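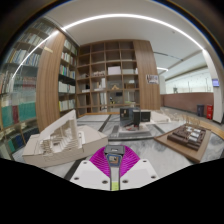
Floor layout, Thursday, 10:40. White model left, dark one center, brown blocks right.

Model room, February

Came in meaning to spend an hour on condition notes and be back at my own bench before lunch. It is now ten past four.

All three are on the marble for now, at the library end. Suryani wants them low so people look down into them the way the architects did. I want them at a height where I can reach a loose column without lying on my stomach. We have agreed to try it her way first, and I have brought a cushion.

White model (Lusdale concert hall, competition stage). The big one, with the stepped roof climbing to the tall slab. Structurally it is in better shape than I am. The columns inside are the weak point, as they always are on models of this age: whoever glued them used a dab at the top and hope at the bottom. Went along the rows with a soft brush and a dental mirror. Four feet loose on the second terrace, one column leaning on its neighbor like the end of a wedding. Wheat starch paste, fine brush, tweezers, twenty minutes each with me breathing through my nose. All upright at 1:15. Check again tomorrow before anyone shuts a door hard.

The base is plain on the front face, and Berkay asked if that was where the title goes. No. The title goes on a separate card. Last year someone put vinyl lettering straight onto a base and I spent two days getting it off with a hair dryer and language.

Dark model (Plernura, office quarter). Black and dark grey blocks, so it shows every speck of dust in the building. I dusted it at 11 and again at 2, and the second time looked exactly like the first. Blower only on this one, no brush, as the surface burnishes if you so much as think about it. It has to stay on its low white base on the grey slab. Remzi offered to turn it a quarter so the thin colored bit on the one face catches the window. Good idea, but I'd like to see it in afternoon light first, and today there wasn't any.

Brown model (Lidlow old town, with the new infill in white). The board sits at an angle to the rest and Coralie says the angle is deliberate, to match true north. I have checked the drawing. It does match true north on the drawing. Whether it matches true north in this room depends on which wall you believe, and I have decided to believe Coralie.

Scale on the label draft says 1:500. The drawing says 1:1000. Measured a block against the known length of the market hall and it's 1:1000, so the label has been making the town twice as close together for who knows how long. Suryani to fix before printing. Also the draft calls the white blocks "missing pieces." They are the proposal! Please, somebody, before the proposal's authors visit.

Light: meter read 50 lux over the brown blocks with the shades down, 370 with them up. The white model will yellow if we leave it at 370 for a season, so shades stay down on weekdays and Remzi can be sad about it. Hacer has the spare meter. Hacer says I have the spare meter.

Low platform at the back: still no decision. Coralie has it down for the section drawings, Berkay has it down for a fourth model from the Hinrichs store, and I have so far used it as a place to look at while both of them talk. If it is the fourth model I need the footprint by Monday at the latest, and somebody has to tell me whether the thing has trees. Trees add a day. The sponge ones shed.

Floor: marble is lovely and unforgiving. Felt under everything before opening, please, and under the brown board in particular, where a corner will scratch if it gets nudged. Grey felt, from the second drawer. The green felt in the first drawer belongs to a card table and I am told it has sentimental value.

To do
– re-check the four column feet, white model
– label scale, Lidlow (Suryani)
– felt under the board, then re-square it to Coralie's north
– look at the dark model around 3 with shades up for ten minutes, then down again
– find spare meter
– ask about trees

Paste is in the fridge in the jar marked PASTE. It is next to the yogurt. Berkay has been informed.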